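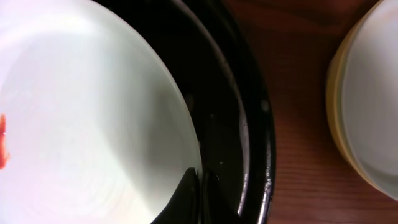 Re: [kitchen-list] washing up after the Thursday lunches

Sorry for the slow reply, in and out all week. On the stacking business, I'm with whoever said it first, plates should not go in the pans. Yes it saves room by the sink. But a big white plate sat down inside the black pan like that one fits nearly to the wall, you only get a thin gap down the side, and then you're trying to get your fingers in under the rim. And there's still a red-orange smear on the plate, so it isn't as if it's been rinsed and is just waiting to be put away. Whatever is on the plate ends up on the pan and the pan is the one thing we're all supposed to be careful with.

Anyway. Quoted bits below, my answers under each.

> Flekville hall kitchen, notes after last lunch, December 2019
>
> 1. Can we agree on an order for washing up? At the moment it is
> whoever gets to the sink first and things get piled anyhow.

Yes please. Glasses, cutlery, plates, pans, in that order. Change the water before the pans. If the water's gone orange change it before that. Prurnbridge do it this way and they're out by half two.

> 2. The big plates. We had 50 when the cupboard was sorted out in
> August, and I could only find enough for two tables last time.
> Has anyone taken some home by mistake?

I've got 17 in a box in my garage from the harvest do, will bring them back. Sorry, should of said. Don't know about the others. Worth asking at Prurnbridge, they borrowed a lot for their supper and I don't remember them all coming back.

> 3. Pans. The black ones are scratching. Is it the scourers?

Scourers, and plates. See above. The green scourers need to go in the bin, all of them, I've bought a pack of the soft sponges and they're under the sink on the left. No metal spoons in the black pans either. Wooden ones are in the jug. If something's stuck on, hot water and a drop of liquid and leave it while you do the tables, it comes off by itself nearly every time.

> 4. Are we spending the kitchen money this year or carrying it over?
> There is 1,000 set aside and I'd sooner see it used.

Spend some. I'd go for a second draining rack before anything else, half of this stacking in pans is only that there's nowhere to put a wet plate down. The rack we have holds side plates fine but the big ones tip forward. Then tea towels. Then a proper shelf over the sink if there's any left, but I'd want someone to look at that wall first, it's crumbly behind the tiles.

Not keen on the dishwasher idea, before it comes up again. The quote was over 2,000 with the plumbing and the big plates wouldn't stand up in it anyway, I measured.

> 5. Who has the key to the tall cupboard?

Hook inside the larder door. Please put it BACK on the hook.

One more from me. Could plates be scraped at the table before they come through? There's a bowl for it. Sauce is the worst, once it's dried on you're rubbing at it for ages and it stains teh cloths.

Got to run, will look at racks at the weekend and send prices round. If anyone has seen a deep one going cheap shout.

--
Flekville kitchen list
To stop getting these, reply with "off" in the subject line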